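Field diary, Mistmont, March

Rain gauge 5 read low again this morning.
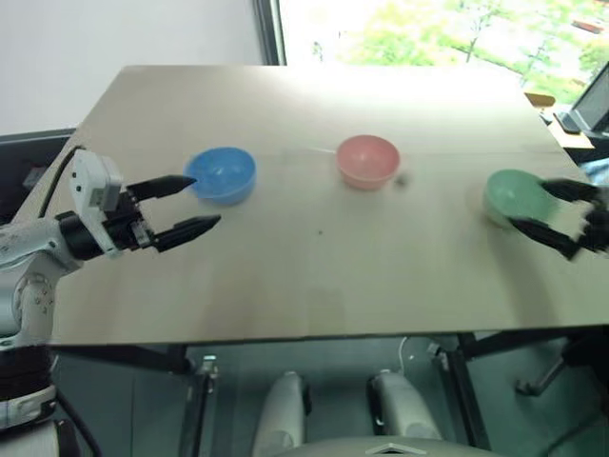

The 7 a.m. reading was 11 mm against 19 mm at the lower gauge. The two sit on the same slope and have agreed within 2 mm for most of the winter. I checked the funnel for leaves and found none. The collecting tube was level. The rim is slightly out of round on the north side, which I had not noted before, but the deformation is too small to account for a gap of this size.

Wind is the better candidate. It came over the saddle from Lullmont all night, and gauge 5 stands in the open at the top of the old sheep track. The lower gauge has the hedge. I entered both figures as read and put a "w" beside the upper one.

Cleared the intake screen on the Hunora stream before breakfast. Mostly alder twigs and a mat of last year's grass. Stage at the board was 263 mm on arrival and had dropped 4 mm by the time I left. The water was brown but I could still see the foot of the board. I did not take a velocity reading. The small meter is still with Takeda for a new bearing, and timing a float over that stretch gives a number I would not want to defend later.

Replaced the batteries in the logger. The counter stood at 2,856 records, which matches the interval since the last download, so there are no gaps. The clock was 40 seconds fast. Reset it and wrote the offset inside the lid in pencil, under the others. The lid is running out of room.

Sachiko Yagi telephoned at noon about the February sheets. She wants the snow days entered as melted depth with the raw depth in the remarks column. I have been doing it the other way round for two years. Agreed to change, and to redo the February page. January can stay as it is with a note at the top. She also asked whether the gauge on the Mistmont church wall was still in use. I told her it was taken down when the wall was repointed and that the last entry is in the green book.

Afternoon spent on the February page. Found one transposed figure, 31 for 13, and corrected it in red. The monthly total comes down by 18 mm and now sits much closer to the lower gauge.

Boots leaking at the left heel. Soup, bread, the end of the hard cheese.

Pressure falling slowly since 4 p.m. Cloud base on the lower shoulder of the hill and no view of the saddle. If the wind drops overnight I will compare the two gauges again before touching the rim on 5. Need to buy pencils and a jubilee clip for the downpipe.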